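Notes on the block set and the tabletop sessions. Kept by Eusebio Huanca, last edited in August.

# bevon-blocks

Tidying and sorting toy blocks on a tabletop, in short episodes. This folder holds the part list, the table notes and a few stills. The recordings sit in `Bramon/`, one subfolder per session.

## Table

The top is square, beige, with a marble pattern. Wipe it with a damp cloth before a session and let it dry. The checkered cloth is a separate item and goes back in the drawer marked Paulík.
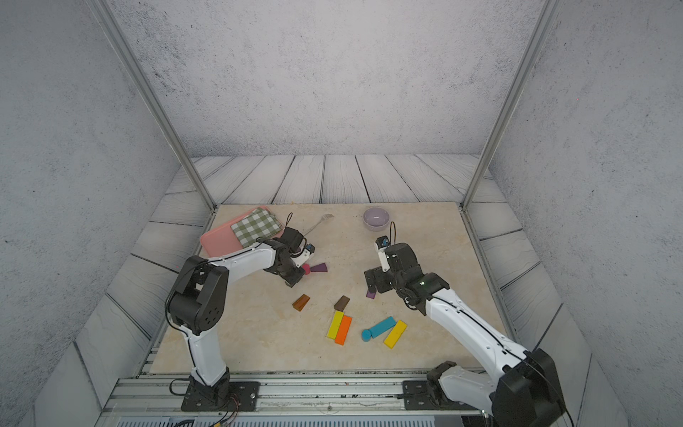

*The table, with the checkered cloth.*

## Contents

| Item | Value |
|---|---|
| Episodes | 500 |
| Blocks in the full set | 46 |
| Longest episode | 33 s |
| Frame rate | 24 fps |

Not every block is used in every episode. Spares are in the Domix tub, mixed in with an older set – check the paint before adding any.

## Starting layout

Blocks are tipped out by hand and left where they fall, unless they land on the floor. Colours are not grouped beforehand.
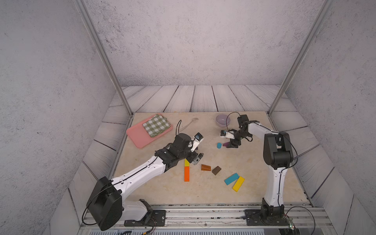

Small blocks are the ones that go missing, so check for them first when packing up. The tray goes out before the blocks do. It's the pink one, and the session sheet should say so, as we also own a green one of the same size. Episodes with the wrong tray written down are listed in `errata.txt`.

## Shape names

Use these in the labels:

- `prism` – triangular, any way up
- `cylinder` – upright or on its side
- `wedge` – keep separate from `prism`
- `long` – the long rectangular blocks

Add the colour in front, e.g. `purple prism`. Cyan is `cyan`, never `blue`.
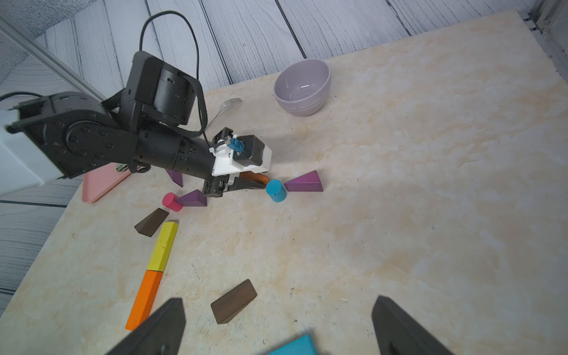 *Purple prisms, dark brown wedges, and yellow and orange longs laid end to end.*

## Known gaps

- Pink and red were labelled as one colour in the early sessions.
- The part list has no sizes yet.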